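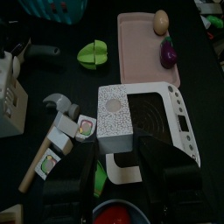
Photo: Carola Petersen

I was 41 before I cooked a dinner I would have served to another adult. I'd like to blame somebody for that, and for years I blamed my mother, who guarded her stove the way other people guard a parking spot. But she did hand me a spoon plenty of times when I was little, and I wandered off with it. So let's say we share it.

What got me going again was a rental kitchen. I'd moved to Bronthorpe for work in May, into a second-floor place with two burners, no oven and a drawer full of somebody else's corkscrews. The takeout options were pizza and the other pizza. After three weeks I called my friend Elvira Urrego, who has fed me more often than my own family has, and asked her what I should learn first.

"Onions," she said, and hung up to go deal with her kids. (She called back later. She still meant onions.)

So I learned onions! I learned that low heat really does mean low heat, and that every recipe promising you soft golden onions in six minutes was written by a liar. Mine took closer to forty. I stood there with the radio on and a glass of something and stirred, and it was the nicest evening I'd had since the move. Then I put them on toast with a fried egg and felt like a king.

After that I got a bit carried away. I signed up for the evening class at Hoditz, a cookware shop with a long counter in the back where they teach people like me. It was 60 dollars a session, which made me gulp, but you eat what you make and you get to go home with the leftovers. Our teacher was Sieglinde Tiedemann, a retired school cook with forearms like a rower. She once made lunch for 183 children every day and she has no patience for measuring spoons. "Taste it," she'd say, every time anyone asked her anything. Is it salty enough? Taste it. Is it done? Taste it. Where's the restroom? You get the idea.

The man at the next cutting board was Hartmut Lammers, newly widowed, who had never so much as boiled a potato. He wrote everything down in a little notebook, including the jokes. By the fourth class his soup was better than mine – I'm still a tiny bit sore about it – and he'd started bringing jars of it to his neighbors.

I asked Sieglinde once whether it's harder to teach grown-ups than kids. She said kids are easy. Give them a pretend kitchen and they'll run a restaurant all afternoon, and they never worry if the soup is any good. Adults come in already apologizing. She spends the first 20 minutes of every course just getting people to stop saying sorry to the vegetables.

I cook most nights now. Nothing fancy: beans, a roast chicken when I can borrow an oven, a lentil thing of Elvira's that I've changed so much she won't put her name to it. My mother visited last month and I made her sit down while I did the onions. She lasted maybe ten minutes before she got up to turn down the heat.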